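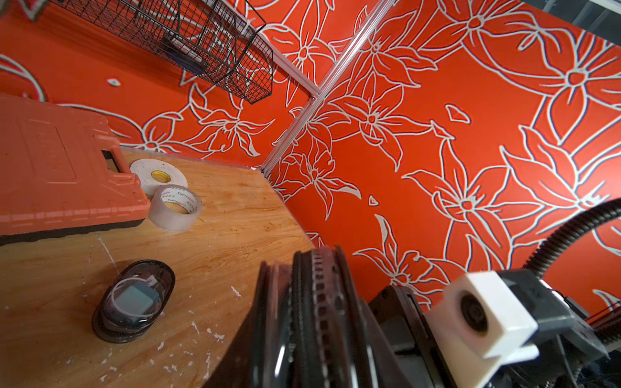

TRIRSTEAD, October 21, 2026 — The Fliria automation workshop opened its doors to residents, students and local employers last week for its autumn open day. Up to 800 guests were expected over the course of the day, and the front desk registered 553. The program included short talks, a tour of the assembly room and a table demonstration that ran from morning until closing.

The demonstration was given on the Ibrahim station, the two-armed system on which the workshop has been training its staff since January. Its subject was the sorting of small household items. Visitors stood behind the rail and followed the work on a monitor, which carried the view from the cameras mounted at the wrists of the arms. Many guests remarked that the table looked much larger from there than it did from where they were standing.

Johanna Rüegg, who heads the workshop, opened each session with a few words on why ordinary goods were chosen. "A charger is a difficult object," she told the morning group. "It has a heavy end and two thin prongs, and it seldom lies the way one would like. The cable beside it is harder still. We would prefer that our guests see the difficult objects first."

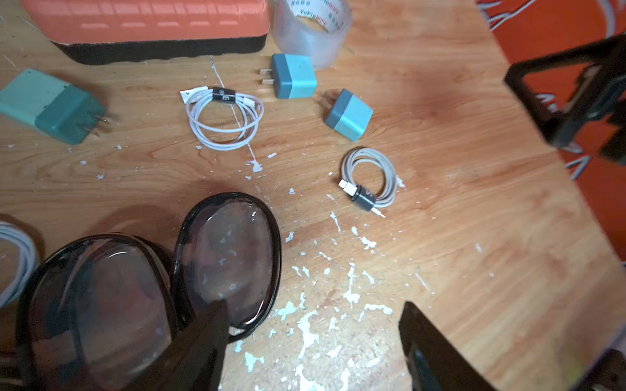
Chargers, coiled cables and a pair of sunglasses on the demonstration table.

Each session lasted 29 minutes, including time for questions. Most of the questions concerned grip. Guests from the repair trades wished to know how the fingers are closed on a smooth surface without marking it, and a group of high school students asked how the system tells one white cable from another. The staff replied that similar items remain a source of error — and that this is one reason the same table is worked again and again with the items in new positions.

Several guests asked about cost and about the training an operator would need. These matters are covered in the Clornico handbook, a printed guide prepared by the workshop for small firms. Copies were available at the exit and may still be requested from the front desk. 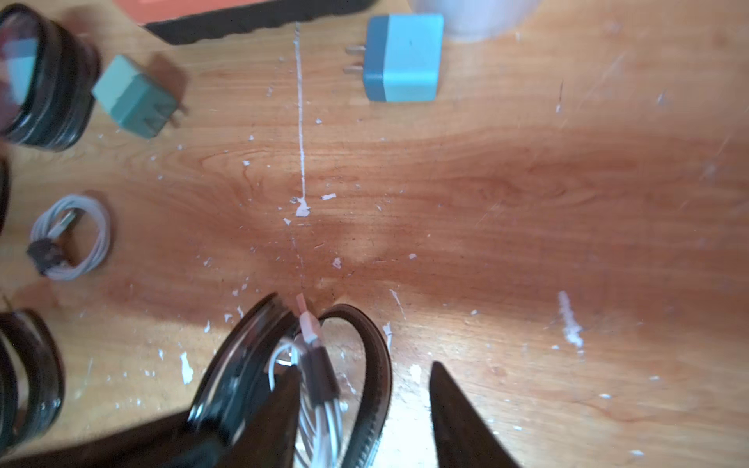
The gripper over a coiled charging cable, with wall chargers nearby.

The workshop thanks all who attended, and in particular the teachers who arranged transportation for their classes. Guests who left a written question at the desk will receive a reply by mail. The next open day is planned for January, and registration will be announced in this newsletter.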